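Repair Scores Should Count the Glue

Gristmont's repair score for household goods gives up to 1000 points, and most of them are awarded for screws. A product that opens with a standard driver collects points at every stage. A product held together with adhesive loses some at the first stage and then, oddly, no more. I think this weighting is wrong, and the draft revision dated 18th June leaves it in place.

The method was written in 1995 for kettles, fans and vacuum cleaners. For those goods a screw count was a fair proxy for repair time. It was later stretched to cover furniture, luggage and footwear, where bonded joints are normal and the useful question is whether the bond can be released and made again with ordinary supplies.

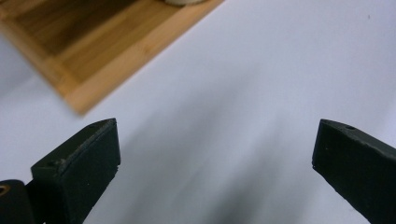

A plain white work surface.

Take the Flulliveck desk lamp and the Brimau folding stool. The lamp has 3 screws in the base and a driver board potted in hard resin. The stool has no screws, and its joints are set with a glue that softens under moderate heat. The lamp scores well. The stool fails. Anyone who has worked on both would reverse the result: the stool can be taken down and reset in an evening, while the lamp's board has to be thrown away whole.

The usual defense, set out at length in the Jakubowski report, is that adhesives are hard to test. Bond strength varies with age, humidity and surface preparation, and two labs may disagree. That is true, but screws strip and corrode too, and the method simply assumes new ones. 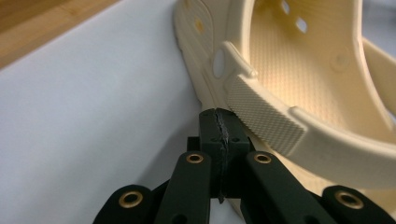

Filed under: Standards and Materials

A workable change would be modest. Score each joint on three things: the tool needed to open it, the damage done in opening, and the cost of closing it again. Glue would then be judged by type – a heat-release bond near the top, a two-part structural epoxy near the bottom. Test time would rise, and the fee with it. Makers will object to that in the December round of comments, and a phased start is a fair concession.

Clause 1037 already allows a joint to be "assessed by outcome" where no fastener is present. It has been treated as an exception. It should be the general rule, with the screw count kept as a note in the annex.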